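How to check a "success rate" claim on handheld gripper data before you train on it

Filed under: Methods, Manipulation

Every few months a paper or a blog post tells us that robot arms can now learn kitchen chores from demonstrations recorded with handheld grippers. The number in the abstract is usually good. The number you get when you train on the same kind of data is usually worse. I have spent enough weeks in that gap to have a routine for it, and this page is the routine.

You need a dataset you are thinking of using, a video player that steps one still at a time, a spreadsheet and a free Thursday. No GPU until step 5.

Step 1. Find out what was counted

Open the paper and look for the definition of success. Read the appendix too. "Picks up the utensil" can mean the fingers closed on it, or it left the table, or it ended up where it was supposed to go. Those are three different results and I have seen all three reported under the same heading.

The Molance report is a fair example. It lists 3,427 demonstrations and a very healthy score on thin objects. Only in a footnote do you learn that a trial passed if the object was between the fingers when the clock ran out. Whether it was held at a useful angle was not scored. I wouldn't call that cheating, but I wouldn't plan a project on it either.

Write the definition in the top row of your spreadsheet, word for word. If you can't find one, write "none given" and lower your expectations.

Step 2. Separate demonstrations from rollouts

A demonstration is a person doing the task with the gripper in hand. A rollout is the trained policy doing it on an arm. Project pages mix the two freely, and the clips that look smoothest tend to be the human ones. Go through the page and label each clip H or R. If you can't tell, label it H.

Trygve Tveit, who kept the books on our Sallance runs, also insisted on a third label for clips that had been sped up. I thought this was fussy until I slowed one down and watched the fingers miss twice.

Step 3. Draw a random sample

Do not use the preview clips. Somebody chose those. Number the episodes, draw 27 of them with a random number generator and keep whatever comes up, including the dull ones. If the set has fewer than 2,000 episodes you can get away with a smaller draw, but I don't bother changing it.

For each episode, save one still from just after the fingers close. That moment tells you more than the rest of the clip put together.

Step 4. Read the grasp stills

Go through your stills and fill in four columns.

Contact: Are the pads on the object, or is it resting against a fingertip?

Pose: Is the object held in a way the next part of the task could use?

Neighbors: What else is lying close enough to be confused with the target?

Second hand: Is the other gripper in view, and is it near anything it might touch?

The neighbors column is where I lose most of my optimism. Many sets record one object on a bare surface, and a policy trained on that has never had to choose. A table with several long thin things on it is a much better test. Chopsticks are good for this, with their narrow bodies and their habit of looking alike from above. The still below went into my sheet as a pass on contact and as a hard case for neighbors. 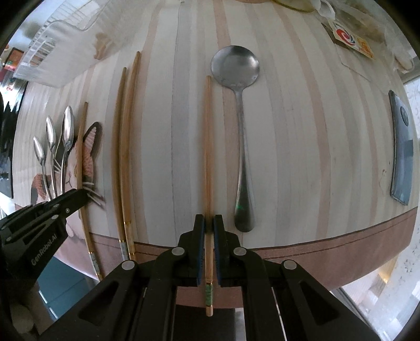
Closed grasp on a single chopstick, with more chopsticks and a large serving spoon nearby.

What a still like this gives you: the pads are closed around one chopstick, near its banded end, and the tip is clear of the fingers. What it doesn't give you: whether the grasp survived the next second. Go back to the video for that, and put the answer in its own column. I have caught myself marking a clean grasp as a completed task more than once.

Watch the lens as well. A wide view bends the table edge and anything near the sides, so don't judge distances out there by eye. If the authors published calibration files, use them. If they say the policy "handles distortion natively," ask to see the comparison without it.

Step 5. Train the smallest thing you can

Take the episodes for one task and train a small baseline. The Brodance scripts are fine for this, if badly commented. Repeat it with 4 seeds, and report every one of them. If the best and worst are far apart, the published average is hiding the same spread.

Then score your rollouts twice: once by the authors' definition from step 1, and once by your own stricter one – object picked, held usably and delivered. Put both numbers side by side.

Step 6. Change one thing on the table

Swap the cloth, or move the phone, or add a spoon. One change per batch, otherwise you won't know what broke it. In the Sæther replication the score held up under new lighting and fell apart when a second spoon was added, and I don't think anyone has explained why. My guess is that the policy had learned where the target usually was. I haven't proved that.

If the drop is small, good, use the data. If it is large, you still have a filled-in spreadsheet, and you can send it to the authors along with the episode numbers. Two groups have written back to me so far. One of them fixed the footnote.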